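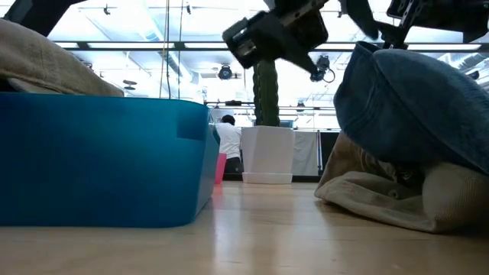
January 5, 2021

Ok so the laundry backlog. Quick one because I have to be out the door soon and my boots are still in the hall closet under everything. I did no real washing between the last week of December and yesterday, just fished out socks as needed, and by Sunday night I was wearing a shirt I don't even like. So, sorting. Everything goes through the blue bin now, that's the rule, big turquoise-blue plastic thing, had it since the Kendemside apartment. There's a tan something hanging over the rim that went in, came out, went back in. The dark blue floppy thing and the cream fleecy one next to it are the problem pile. Neither of them wants to go with anything else.

What I'm doing this year: sorting by how annoying it is to dry. Color I mostly gave up on. Tried darks and lights for years and always ended up with a half load of each sitting there till Thursday. Heavy stuff together, thin stuff together, sheets on their own. Anything fleecy waits for a cold wash with no towels in it, I lost a good pullover to towel fuzz last winter and I am still picking bits out of the collar.

Sorcha Munro (old roommate, some of you will remember her from the Cairns trip posts) told me to check the care labels. Sorcha, I cut them all off. They itch.

The dryer, while I'm on it. Still the Cernau one that came with the place. Takes 3 quarters per go, stops when it feels like it, and the lint screen has a bent corner so you have to push it in with your thumb untill it clicks. I priced a folding rack instead, the Sirnach one, 18 dollars, and then stood in the hall trying to work out where a rack would even go. Bathroom door won't open with it up. Bedroom gets no sun till March. So it's the dryer for now - I'm saving quarters in a jam jar.

Mending pile is seperate and I'm not talking about it. Fine, a little. One popped seam, two missing buttons, the gray pants. I have the thread. I have had the thread since the summer.

Giveaway bag is doing better. Filled one on New Year's Day, mostly sweaters that shrank and a coat I kept for "painting in" when I have painted one wall in my life. Left it by the front door so I have to step over it every time I go out. The drop box on the corner was full both times I tried. Third time today, if it's full again I'll walk it over to the one past the post office, more of a hike but it's on the bus route home.

Oh and somebody asked what I use on collars. Dish soap, old toothbrush, let it sit while the coffee brews. Nothing fancy.

Ok boots. Bus in ten minutes. Sheets are in now, heavy stuff tonight.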